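집에서 끓인 보리차가 사흘도 안 돼서 쉬고 탁해집니다. 보관을 어떻게 해야 하나요

생활 도움 게시판 > 부엌 > 차와 음료
조회 114 · 답변 3개 · 채택됨

Manolis Liapis

생수를 사다 먹다가 여름부터 보리차를 끓여 마시고 있습니다. 볶은 통보리는 시장 안쪽 곡물 가게에서 봉지로 사 왔고, 큰 냄비에 물 2리터를 넣고 보리를 두 숟가락 정도 넣어 끓입니다. 식으면 병에 나눠 담아서 냉장고에 넣습니다.

문제는 이게 오래 못 간다는 겁니다. 첫날은 구수하고 괜찮은데 이튿날 저녁쯤 되면 맛이 밍밍해지면서 끝에 신맛이 살짝 돕니다. 병을 들어서 보면 색도 처음보다 뿌옇습니다. 바닥에 가루 같은 것이 가라앉아 있는데 이게 보리 가루인지 상한 건지 구분을 못 하겠습니다. 어머니는 예전에 주전자째 부엌에 두고 하루 종일 마셔도 아무 일 없었다고 하시는데, 그때는 식구가 많아서 금방 없어졌던 것 같기도 합니다.

지금 하는 순서를 적으면 이렇습니다. 저녁 먹고 끓이기 시작해서 불을 끄고 보리를 그대로 둔 채 잡니다. 아침에 일어나서 체에 걸러 병에 담고 냉장고 문 쪽에 넣습니다. 병은 주스 먹고 남은 것을 물로 헹궈서 씁니다. 혼자 살아서 하루에 많이 마셔 봐야 세 컵입니다.

궁금한 것은 세 가지입니다. 끓인 물인데 왜 이렇게 빨리 변하는지, 냉장고에서 며칠까지 마셔도 되는지, 그리고 바닥에 가라앉은 것을 그냥 흔들어 마셔도 되는지입니다. 티백으로 바꾸면 나아진다는 말도 들었는데 Zustcombe 티백은 통보리보다 비싸서 효과가 확실하면 바꾸려고 합니다. 냉침이라는 것도 있던데 끓이는 것보다 안전한지도 알려 주시면 좋겠습니다.

Apostolos Ververidis
채택된 답변

식당 주방에서 오래 일했고 지금은 집에서 거의 매일 보리차를 끓입니다. 적어 주신 순서를 보면 보리보다 식히는 과정이 문제입니다. 밤새 냄비에 그대로 두는 부분부터 고치시면 됩니다.

왜 빨리 변하는가

보리에는 전분이 있습니다. 끓이는 동안 전분과 단백질이 물로 조금씩 빠져나오고, 그래서 보리차는 맹물이나 녹차보다 빨리 쉽니다. 결명자차나 옥수수수염차도 끓여 보면 날짜가 다 다릅니다. 물이 100도까지 올라갔다고 해서 그 뒤로도 깨끗한 상태가 유지되지는 않습니다. 뚜껑을 열고 국자를 넣고 체에 붓는 동안 균이 다시 들어가고, 미지근한 상태로 오래 있으면 그때 늘어납니다. 열에 강한 포자는 끓여도 남는 경우가 있습니다.

저녁에 끓여서 아침에 거르신다면 미지근한 구간이 밤새 이어집니다. 게다가 보리가 계속 물에 잠겨 있으니 알갱이가 퍼지면서 전분이 더 나옵니다. 뿌옇게 되는 이유가 대부분 이겁니다. 첫날에 뿌연 것은 상한 것이 아니라 전분인 경우가 많고, 맑던 것이 이틀 뒤에 뿌예졌으면 버리는 쪽이 맞습니다.

불을 끄고 나서

끓기 시작하면 중불로 줄여서 십오 분 정도 더 끓이고, 불을 끄고 오 분 뒤에 보리를 건집니다. 더 우려도 색만 진해지고 쓴맛과 텁텁한 맛이 나옵니다. 건진 보리는 한 번 더 우려 먹겠다고 두지 마세요. 아까워도 버립니다.

그다음 싱크대에 찬물을 받고 냄비를 담급니다. 얼음이 있으면 물에 넣고, 없으면 찬물을 두 번 갈아 줍니다. 가끔 냄비를 저어 주면 훨씬 빨리 식습니다. 손을 대 봐서 뜨겁지 않으면 병에 담아 바로 냉장고에 넣습니다. 완전히 차가워질 때까지 기다릴 필요는 없습니다. 다만 김이 나는 상태로 넣으면 옆에 있는 반찬까지 데워지니 그것만 피하세요.
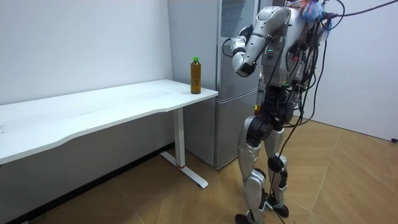 병은 생각보다 중요합니다. 주스병은 당분이 뚜껑 홈에 남기 쉬워서 물로만 헹구면 그 자리가 제일 먼저 상합니다. 저는 입구가 넓은 유리병을 권하지만 플라스틱 병을 쓰셔도 됩니다. 사진의 초록색 뚜껑처럼 돌려서 닫는 것은 밀폐는 되는데 나사산 안쪽을 따로 닦아야 하고, 입구가 좁아 솔이 안 들어가는 병이면 몇 번 쓰고 바꾸는 것이 낫습니다. 일회용으로 나온 병은 뜨거운 차를 부으면 쭈그러지기도 하니 꼭 식힌 뒤에 담으세요. 뚜껑은 따로 빼서 주방 세제와 헌 칫솔로 문지르고, 병과 뚜껑을 각각 엎어서 바싹 말립니다. 병 안에 물기가 남아 있는데 뚜껑을 닫아 두면 씻은 보람이 없습니다. 유리병을 열탕 소독하실 때는 찬물부터 같이 넣고 끓이세요. 끓는 물에 바로 넣으면 깨집니다.

냉장고에서는 며칠

저는 끓인 날을 빼고 이틀까지 마십니다. 사흘째 되는 날은 냄새를 맡아 보지도 않고 화분에 주거나 버립니다. 입을 대고 마신 병이면 그날 안에 끝냅니다. 컵에 따라 마시는 버릇만 들여도 하루는 더 갑니다.

넣는 자리도 바꾸세요. 문 쪽은 열 때마다 온도가 오르내립니다. 안쪽 선반에 세워 두는 것이 좋고, 병이 높아서 안 들어가면 작은 병 두 개로 나누면 됩니다. 나눠 담으면 한 병을 마시는 동안 다른 병은 한 번도 안 열리니까 이쪽이 보관에도 유리합니다. 마실 때는 병째 꺼내 놓지 말고 따르고 바로 넣어야 합니다. 공부하거나 일할 때 옆에 두고 싶으면 한두 컵 분량만 따로 담으시고요. 10월쯤 되면 실내가 선선해서 괜찮겠지 하고 밖에 두게 되는데, 난방을 시작하면 여름이나 마찬가지입니다.

양을 줄이는 것도 방법입니다. 하루에 세 컵이면 한 번에 끓이는 양이 많습니다. 절반만 끓이고 보리도 절반만 넣으세요. 귀찮으시면 물은 적게 잡고 진하게 끓여서 마실 때 생수를 타도 됩니다.

바닥에 가라앉은 것

보리가루와 전분이면 마셔도 상관없습니다. 흔들었을 때 고르게 퍼졌다가 다시 가라앉으면 대개 이쪽입니다. 미끈한 실 같은 것이 떠다니거나, 따를 때 물이 약간 늘어지는 느낌이 있거나, 뚜껑을 열 때 픽 하고 가스가 빠지면 바로 버리세요. 시큼한 냄새도 마찬가지입니다. 다시 끓여서 마시는 분들이 있는데 그렇게 해도 맛은 돌아오지 않고, 균이 만든 독소 중에는 끓여도 안 없어지는 것이 있습니다.

가루가 싫으시면 끓이기 전에 통보리를 체에 담아 찬물에 한 번 헹구세요. 곡물 가게에서 파는 보리는 봉지 바닥에 부스러기가 많습니다. 담을 때 면포를 한 겹 받치면 더 맑게 나옵니다. 면포는 쓰고 나서 삶아야 합니다.

티백과 냉침

티백으로 바꾼다고 오래 가지는 않습니다. 건지기 편하니까 밤새 담가 두는 일이 줄어드는 정도입니다. 통보리도 다시백에 넣어 끓이면 똑같이 편하고 값은 훨씬 덜 듭니다. 저는 곡물 가게 보리와 Zustcombe 것을 번갈아 써 봤는데 티백 쪽이 곱게 갈려 있어서 색이 빨리 나고 바닥에 남는 것도 더 많았습니다.

냉침은 끓이는 것보다 안전하다고 보기 어렵습니다. 볶은 보리에 붙어 있던 것이 그대로 물에 들어갑니다. 하시려면 생수나 끓여서 식힌 물을 쓰고, 처음부터 냉장고 안에서 우립니다. 6시간이면 충분히 나옵니다. 그 뒤에 티백을 건지고 다음 날까지 드세요. 상온에서 우려서 냉장고로 옮기는 것은 하지 마시고요. 포장에 냉침용이라고 적혀 있지 않은 통보리는 끓이는 쪽을 권합니다.

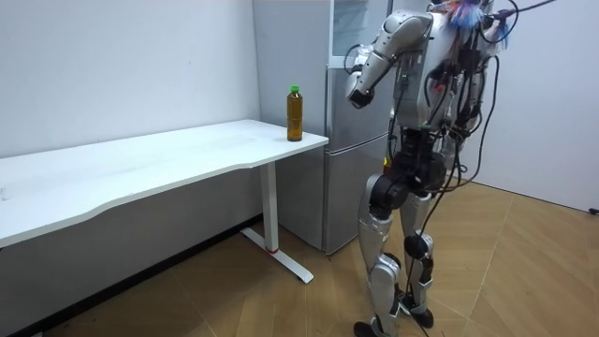

순서만 다시 적으면

1. 통보리를 헹궈서 다시백에 넣는다.
2. 찬물에 넣고 끓인다. 끓으면 중불로 십오 분.
3. 불을 끄고 오 분 뒤에 보리를 건진다.
4. 냄비째 찬물에 담가 식힌다.
5. 바싹 마른 병 두 개에 나눠 담고 뚜껑을 닫는다.
6. 냉장고 안쪽 선반에 넣는다. 병에 끓인 날짜를 써 붙인다.

날짜는 마스킹 테이프에 쓰면 떼기 쉽습니다. 보리 봉지도 뜯은 뒤에는 밀폐해서 냉동실에 넣으세요. 볶은 곡물은 오래 두면 기름 냄새가 나고, 그걸로 끓이면 첫날부터 맛이 이상합니다. 혹시 지금 쓰시는 보리에서 묵은 냄새가 나는지도 한번 확인해 보시기 바랍니다.

Pappas

저는 그냥 현미 섞어서 끓여요. 보리 반 현미 반. 현미는 마른 팬에 볶아서 넣고요. 쉬는 건 똑같이 쉬는데 맛있어서 그 전에 다 마십니다. 병은 다이어트 음료 사 먹고 남은 거 그냥 씁니다. 아직 탈 난 적 없음.

Dorska

윗분 긴 답변에 거의 다 나와 있어서 두 가지만 덧붙입니다.

첫째로 냉장고 온도를 재 보세요. 저는 Skomstead에 있는 원룸으로 이사 온 뒤로 반찬이고 차고 다 빨리 상해서 이상하다 했는데, 온도계를 물컵에 담가 하룻밤 넣어 두었더니 9도가 나왔습니다. 다이얼이 제일 약하게 돌아가 있었습니다. 원룸에 딸려 있는 냉장고는 전에 살던 사람이 맞춰 놓은 그대로인 경우가 많습니다. 4도 아래로 내려가게 맞추고 나서는 보리차도 이틀은 문제없이 갑니다. 문 고무 패킹에 종이를 끼우고 닫았을 때 종이가 술술 빠지면 패킹도 닦거나 갈아야 합니다. 뒷면이 벽에 딱 붙어 있어도 냉기가 약해집니다.

둘째로 냄비입니다. 국이나 찌개를 끓이던 냄비를 같이 쓰시면 기름기가 남아서 차 표면에 얇게 막이 생깁니다. 맛도 빨리 변합니다. 주전자를 하나 따로 두고 차만 끓이는 것이 제일 편합니다. 주전자 안쪽에 갈색으로 끼는 것은 구연산을 한 숟가락 풀어 끓이면 지워집니다. 주둥이 안쪽은 긴 솔로 닦아야 하고요.

그리고 Ververidis 님 말씀 중에 화분에 준다는 부분은, 상한 차를 주면 흙에 날파리가 생깁니다. 저는 몇 번 해 보고 그만뒀습니다. 싱크대에 버리고 물을 한 번 흘려 주세요.

댓글

Manolis Liapis
답변 감사합니다. 밤새 두는 게 문제였군요. 어제는 아홉 시 전에 끓여서 싱크대에서 식히고 바로 넣었습니다. 오늘 마셔 보니 색이 훨씬 맑습니다. 보리 봉지는 냄새를 맡아 봤는데 괜찮은 것 같습니다. 냉장고 온도계는 주문했습니다.

Apostolos Ververidis
화분 이야기는 Dorska 님 말씀이 맞습니다. 저는 마당 흙에 붓는 거라 몰랐습니다. 실내 화분에는 주지 마세요.

Manolis Liapis
하나만 더 여쭙겠습니다. 진하게 끓여서 얼음 틀에 얼려 놓고 물에 타 마시는 건 어떤가요?

Apostolos Ververidis
됩니다. 얼린 것은 뚜껑 있는 틀에 넣어야 냉동실 냄새가 안 배고, 2주 안에 쓰세요. 녹인 다음 다시 얼리지는 마시고요.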